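Print
E-mail this thread

Last winter I decided to learn how to bake rye bread with sourdough, and I promised some people here to write down how it went. So this is the thread. It is long, please take a tea.

First, the starter. I got a spoon of it from the bakery Statine, on the street behind my office. They give it away if you bring your own jar. I did not know this for three years, and I passed the door every morning.

The starter looked like gray paste and smelled like green apples. I fed it with whole rye flour and water, the same weight of both, once a day. After four days it was climbing in the jar.

My jar is a Flastix, the one with the soft lid. Do not close the lid completely. I closed it completely, one time, and in the morning I was cleaning the shelf and also the wall.

Flour. In the supermarket I can find only light rye. For dark rye I order from the mill Peng, in a 3 kilo bag. It is more expensive with the delivery, but the taste is deeper and the dough drinks more water, so the bag lasts me longer than I expected.

My first loaf was a brick. I baked it on the same evening when I mixed it, because the recipe said "until risen" and I was impatient. Inside it was wet like clay. We ate the crust with butter and the rest went to the compost.

The second loaf was better but it had a big hole under the crust, so large that the cheese fell in. I asked in a baking forum and they told me the dough was waiting too long this time. So, first too short, then too long.

After this I began to write everything in a notebook. Temperature of the kitchen, hour of mixing, hour of baking, how the top looked. In my kitchen in January the dough needs almost double the time that is written in the book. The author of the book lives, I suppose, in a warm house.
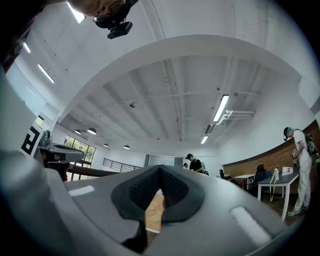

Can you bake rye bread without a mixer?
Only by hand is how I do it — rye dough does not need kneading like wheat dough, so a strong spoon and five minutes are enough.

The dough will stick to your hands, and adding more flour is a mistake I made many times. Wet your hands with cold water and shape it quickly. It should feel like mud for building a sand castle.

My recipe now, for one long tin: 477 g dark rye flour, the same weight of water, a big spoon of starter, salt, and a little molasses. Yes, the number is strange. I had a bigger recipe and I made it smaller with a calculator until it stopped running over the tin.

For two big tins I take 1000 g of flour. The full dough with water and everything was 1570 g one time when I was making a smaller batch for a friend, and it was too much for one tin and too little for two. I baked the extra in a coffee cup. It was a good coffee cup bread.

The tin is a Skurell, quite old, from a flea market. It has a dent on one side and now all my loaves have this dent also. I brush it with oil and then put some oats on the bottom and the sides.

Very hot oven for the first fifteen minutes, then lower, and then one hour or a bit more. When I take the bread out I wrap it in a kitchen towel and I do not cut it until the next day. This is the hardest step. The whole apartment smells and you must go to sleep.

A reader asked me about caraway seeds. I like them, my family does not, so I put them only in one half of the tin. I mark that half with a few seeds on top.

If your starter gets a dark water on top, it is hungry. Pour the water away or mix it in, feed it, and wait until tomorrow. Mine stayed in the fridge for the whole summer vacation and it came back after two feedings.

Next I want to try with old bread soaked in water inside the new dough. I have already a bag of dry ends in the freezer. I will post here when it is baked, also if it is a brick.

Print
E-mail this thread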